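Section 6: Starting Dahlia Tubers Indoors with the Moketti Warming Tray

If you have made it this far in the guide, your tray is out of its carton, the thermostat is plugged in, and you have let the whole thing run through one warm-up with nothing on it. Good. This section is the part most of our customers bought the tray for, which is waking up dahlia tubers a few weeks before they can go outside. It is written for home growers with a spare table and a bit of patience, and it assumes you have never done it before. If you have, please read the cautions anyway.

Before you begin

You will want the following within reach:

- your Moketti tray and its soil probe
- the clear cover (part 2551) or the tall cover (part 3291)
- tubers, washed of old soil and checked over
- a peat-free potting mix, barely damp
- labels and a pencil (ink fades faster than you'd think)
- a sharp knife and some rubbing alcohol to wipe it with

Choosing your tubers

1. Lay the tubers out in good light and look each one over, starting at the neck, the narrow part where the tuber joins the old stem. A broken neck means the tuber will not grow, however plump it looks.

2. Press gently with your thumb. You want something that feels like a firm potato. Slightly wrinkled is fine, and a tuber like that will usually fill out again once it has a little moisture. Soft or hollow ones go on the compost heap.

3. Look for an eye. These are small raised bumps near the crown, sometimes pinkish, sometimes hardly there at all. If you can't find any, set the clump somewhere mild for a week or two and look again. They do like to hide.

4. If you are dividing a clump, cut so that every piece keeps some crown and at least one eye. Wipe the knife between clumps, and leave the cut pieces in an airy spot overnight before you plant them.

Note: Tubers from the Dewulf collection arrive already divided, so you can skip step 4. Some of them are rather small. Plant them all the same, as a small tuber with a good eye can make a very big plant by August.

Planting up the tray

5. Spread a couple of inches of potting mix across the tray and level it with your hand. Please don't press it down hard.

6. Set the tubers on their sides with the eyes facing up, leaving a finger's width between them. We know it is tempting to squeeze in just one more row (we have all done it), but the roots knit together and you will be picking them apart in May with your tongue between your teeth.

7. Cover with more mix until only the crowns show. The crowns should stay out where you can see the shoots coming.

8. Push a label in beside each tuber as you go. All dahlia tubers look alike once they're buried, and the ones you forget to label always seem to be the ones you love.

9. Slide the soil probe into the mix near the middle of the tray, well away from the sides, and set the thermostat to the first mark. Leave it there until shoots appear.

CAUTION: Unplug the tray before adding water, moving it, or lifting the cover off for cleaning. The heating mat is sealed, but the plug and the thermostat housing are not.

CAUTION: Do not water the tray heavily at this stage. A tuber with no roots can't drink, and it will rot long before it gets thirsty. If the mix feels dusty when you rub it, give it a light misting and leave it be for a few days.

Where to put everything

10. Choose a sturdy table out of direct afternoon sun. The tray needs warmth from below far more than light from above until the first green tips show. After that, a bright window or a grow light hung above it will keep the shoots short and stout.

11. Run the cord down the back of the table, with a little slack so it doesn't tug when you turn the tray. Make a small loop below the level of the outlet so that any drips fall off the bottom of the loop and never reach the plug.

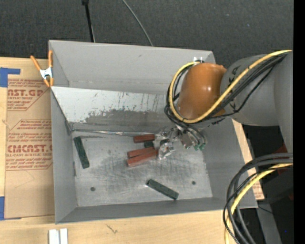 Potting mix is much easier to handle if you wet it somewhere other than the tray, and we suggest doing that the day before so it can even out overnight. Any wide, open container with good high walls will do for the job. A big rectangular metal bin like the gray one on the light wooden tabletop gives you the right sort of shape, with sides tall enough that you can turn the mix over without sending half of it to the floor. Add water a cup at a time, stir from the bottom, and stop when a squeezed handful holds together and then crumbles at a poke.

When the shoots appear

12. Once most of the tubers are showing green, take the cover off for an hour each morning, then a little longer each day, until it stays off altogether.

13. Turn the thermostat down one mark. Cooler shoots are sturdier shoots.

14. When each plant has three pairs of leaves, pinch out the growing tip just above the top pair. It feels cruel, but you'll get a bushier plant and a good many more flowers for it.

15. Lift the plants carefully into their own pots if your last frost is still some way off. Our trial beds at Neltville stay cold well into spring, so ours are always potted on.

Note: If you plan to feed your young plants, hold off until they have been in their pots for two weeks. Atetti liquid feed comes in a 400 ml bottle with the measure built into the cap. Use it at half strength for young plants, and see the back label for full-strength feeding once the buds form.

If nothing is happening

Dahlias from the same clump can wake up weeks apart, so please give them time before you give up on them. Check that the probe is still in the mix, as it can work its way out when the tray is moved, and a probe sitting in cool air will keep the mat running longer than it should. Then brush the mix away from one tuber and feel it. If it is firm, cover it up again and wait. If it is soft, lift it out along with the mix right next to it, and check its neighbors while you are there.

Go on to Section 7 for hardening off and planting out.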